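Subject: Re: [books] Sorting out the book exchange before the move

Thanks to everyone who replied to the last message. I've tried to answer most of the points in one go so that people's inboxes don't fill up again.

First, the size of the thing. The catalogue now stands at 1,658 books, not counting magazines or the box of maps. I had been telling people it was much smaller than that. The new shelving in the Totton corridor will take roughly 1,000, depending on how many of the big cookery books we keep. So a good third have to go somewhere else.

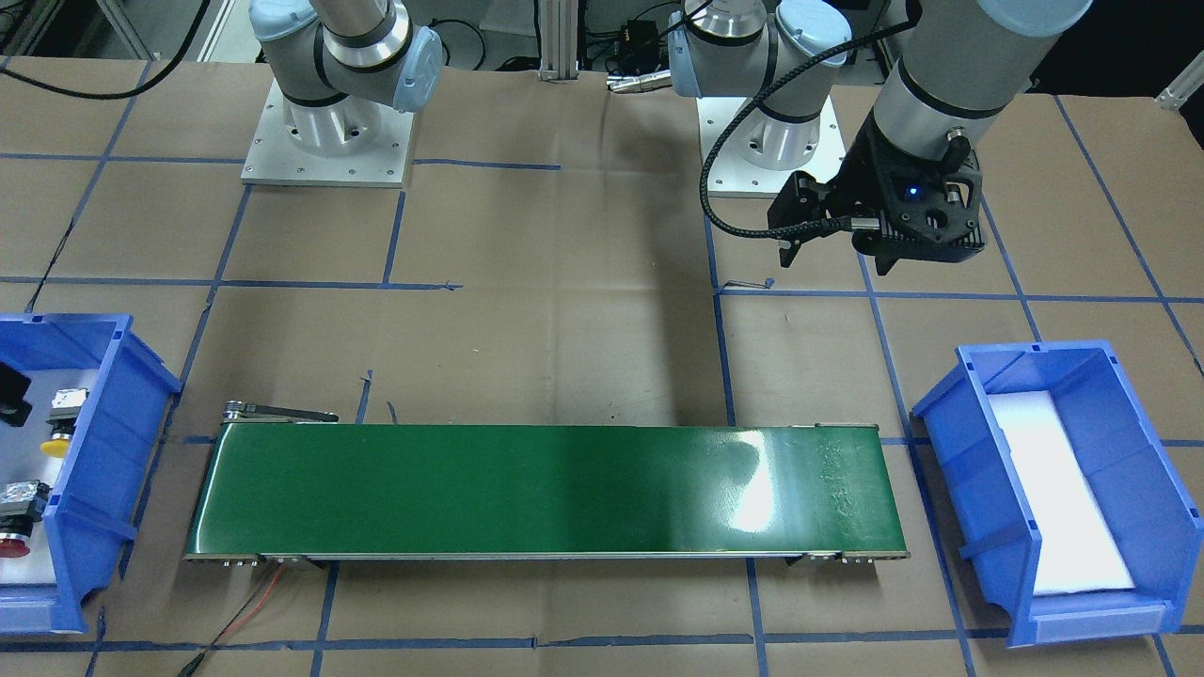

Sarita Rathore wrote:

> I don't mind losing the duplicates but I'd be sorry to see the
> crime section thinned out just by age. Most of what gets borrowed
> is old. I took four of the green-spined paperbacks home last winter
> and every one had a queue of names inside the cover. Could we go by
> when a book was last borrowed, and leave the publication date out
> of it? Also, is anyone checking the large print before it goes?
> There isn't much and it's hard to replace.

Yes to both. I have sorted the list by last loan and it gives a much more sensible result. Nearly all of the crime stays. What drops out is mostly software manuals, travel guides to places that have changed their currency, and a long run of business books with the same donor's stamp in them. Large print is off the table entirely and will move as it is.

A few people asked how reliable the loan dates are. They are only as good as what gets written on the sheet. If you have taken something without signing for it, please send me the title and I'll put it in. I'm not chasing anyone for returns.

The catalogue itself is still in Kiss. I know several of you find it awkward. It won't sort by author properly if there is a "de" or a "Mac" in the name, and it treats a second copy as a new book. I looked at moving everything to a plain spreadsheet and gave up at the letter D. It can wait until we have fewer records.

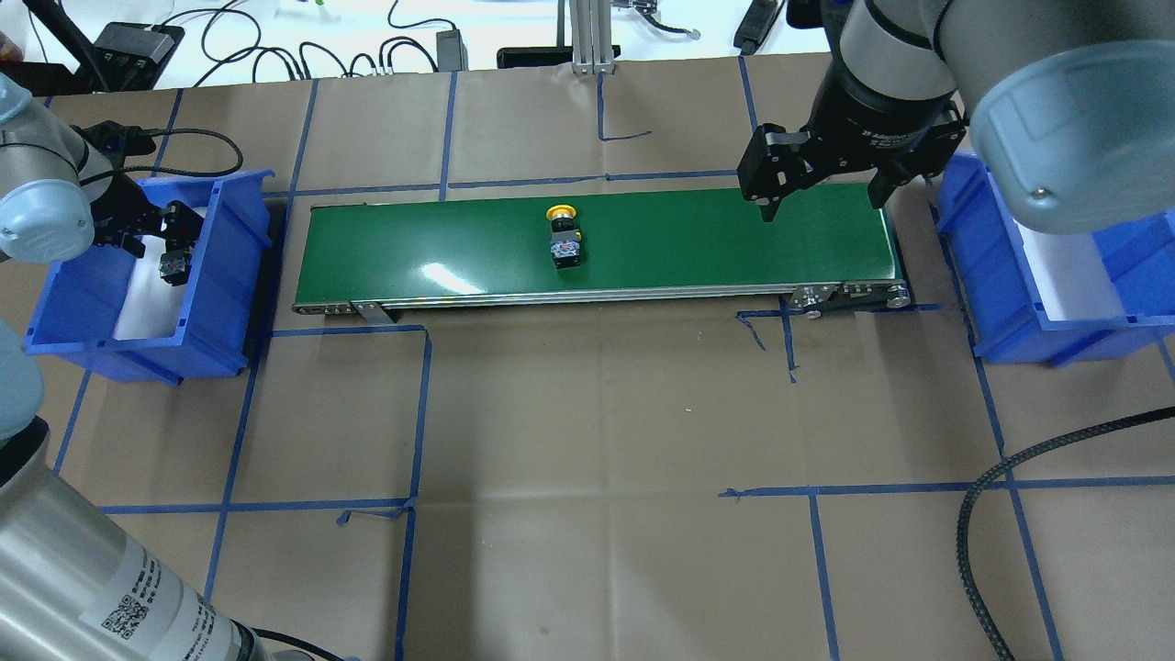
Green conveyor with a yellow push button on the belt.

On where the surplus goes, there are three offers. The hospice shop in Jevover will take fiction in good condition but no hardbacks. The school will take anything suitable for 8 and over, and would like the atlases. The rest can go to the dealer who came last time. He pays very little, but he does collect, and he doesn't leave half of it behind.

Before any of that, members get first pick. The withdrawn books will be on the long trestle with a slip of paper in each. Take what you like and leave the slip in the tin so that I can cross it off. There's no charge. If you want to put something in for new stock, the other tin is next to it. 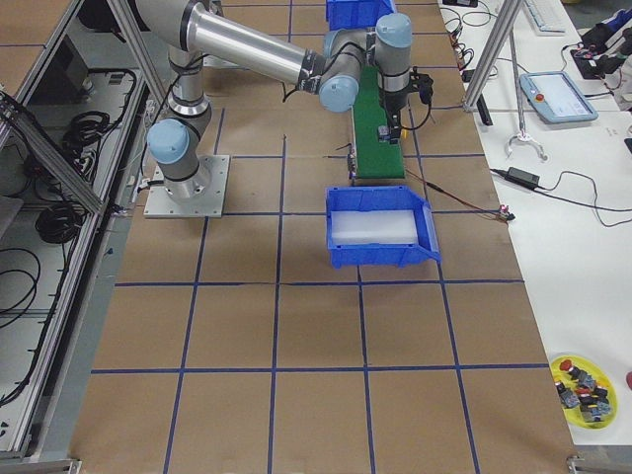 Hurdale Staff Reading Club

Boxes. We need strong ones, and small. The removal firm's tea chests were far too heavy last time once they were full, and the bottom came out of one on the stairs. Wine boxes with the dividers taken out are about right. Please write the section on the short end, where it can be read when they are stacked. Crime and general fiction should be kept apart, and poetry can go in with plays.

I'd like the sorting done by the end of September. Two evenings should be enough if six or seven people come.

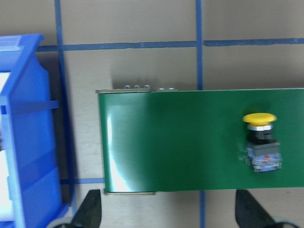

The shelves themselves are the old ones, cut down, with one extra bay at the window end. I'd suggest putting non-fiction in that bay. The afternoon sun has already bleached the spines of the novels along the top row, and gardening books seem to stand it better. If anybody feels strongly that fiction should be nearest the door, reply to the list and I'll draw up the plan that way instead.

One last thing. The second volume of the canal history is still missing. It has a torn blue jacket and somebody's train ticket in it at chapter five.

Contact the list owner | © Hurdale Staff Reading Club | Back to top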